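Working notes, updated 4th August. Prices go stale fast, so treat the method as the useful part.

# How to budget for a handheld-gripper data station without fooling yourself

Every quote I have read for robot data collection gear starts from the same claim: handheld grippers are the cheap way in. You skip the arms, a person does the task by hand, and the recordings train the policy later. I think that is partly right. The grippers are cheaper than arms. The station you end up paying for is another matter, and most of the budgets that land on my desk have one line in them where there should be a dozen.

These steps are for a small lab or an integrator planning a first station for tabletop pick-and-place. If you're outfitting a warehouse, you need a different page.

## Step 1: Write down one task before you ask for a price

Pick a task you can say in a sentence. "Put a snack bag into a clear bin" will do. If you can't get it into a sentence, a vendor will do it for you, and the sentence will need their premium kit.

Then write what the task demands of the hardware:

- How wide does the jaw have to open?
- Is the object stiff, soft or slippery?
- Do you need one hand or two?
- How long will a person hold the thing before their wrist gives out?

Bags are a good test, and vendors don't like them much. A rigid block makes any gripper look fine. Ask for the demo on a bag. 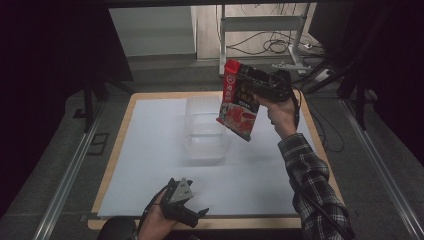
**Planning & Costs**

## Step 2: Split the quote into four piles

Take whatever the vendor sent and sort every line into one of these:

1. **Hand hardware.** Grippers, spare fingers, mounting plates, straps.
2. **Station hardware.** Table, frame, lights, table covering, bins.
3. **Wiring and power.** Cables, spares, power strips, strain relief, something to keep it all off the floor.
4. **People.** Operator hours, setup, and the hours spent throwing out bad takes.

The first pile is the one in the brochure. On our last plan, a pair of Illum grippers was quoted at $2,452, and the sales page stopped there. It did not mention spare fingers, which are sold separately, or the license for the recording software, which renews every December whether you've used it or not.

The third pile is the one people leave out. Tethered grippers put a cable along the operator's arm for the whole shift, and cables that get flexed all day fail. I budget $217 per station for replacement cables and connectors in the first year. You may spend less. I would still put it in, because a station that is down for a missing cable costs you the operator's day as well.

## Step 3: Be stingy with the station

The table doesn't have to be special. A plain table with a sheet of paper over it gives you a background that's easy to change, and paper costs next to nothing. Aluminum extrusion rails are worth paying for if you plan to move things around later. If you don't, ask why the quote has so much of it.

Rinderwood sells a complete "collection cell" with a matched table, frame and lights. I priced the parts separately and couldn't find what the extra money was for, apart from the convenience of one invoice. Maybe your purchasing office values that. Mine does, a little.

Things I would spend on:

- Even light over the whole work surface
- A floor outlet or a strip close to the table
- A chair or table that adjusts, so the operator's shoulders survive
- A stack of objects from the grocery store, bought in multiples (bags get tired and crumpled, and the new ones handle differently)

## Step 4: Price the hour, not the gadget

Vendors quote throughput from their best operator on their easiest object. Ask for the figure for a new person in their first week. If they haven't got one, make your own: rent or borrow a set for a few days, put two people on it, and log usable takes. Leave out drops, bad grasps and anything where tracking was lost.

We did this with an Ayala loaner kit. The brochure rate was well out of reach. Our usable rate settled at 28 takes an hour on the bag task, and that includes resetting the object between takes. Resetting is work, and I have yet to see it in a brochure.

Now divide your operator cost by your own rate. In our sheet, labor passed the price of the grippers in the first few weeks, so haggling over the gripper price mattered less than I had expected.

## Step 5: Buy in stages

Set your purchase up so you can stop:

- **Stage one:** one station, one pair of grippers, one task.
- **Stage two:** spares and a second operator, only after the usable rate has held steady.
- **Stage three:** more stations, only after somebody has trained a model on the data and it has done something on a real arm.

That last condition will slow you down, and vendors will offer you a volume discount to skip it. Ivinitz offered us a bundle of 3 stations at a friendly price with a short deadline on it. We passed. The deadline came and went, and the same offer turned up again.

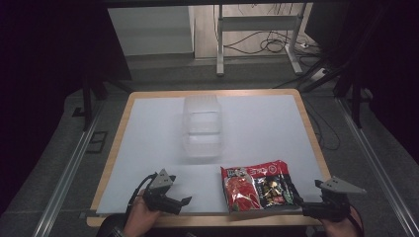
**Do I need to buy two grippers if my first task only takes one hand?**

Buy one if you're certain you will stay with one-handed work, and check that the vendor will sell you a matching second unit later. Some only sell pairs, and some change the mounting between versions, so a late second gripper may not match the first. Get the answer in writing along with the price.

## Step 6: Questions to send before you sign

Copy these into an email as they are:

- What is the replacement price for fingers, plates and cables?
- Which parts can we print or machine ourselves without voiding the warranty?
- Can we export the raw recordings without your software?
- What happens to our files if we drop the license?
- How long is a repair, door to door?

I've sent this list to four vendors and got full answers from one. The export question is the one that gets dodged. If the reply is a link to a video, ask again.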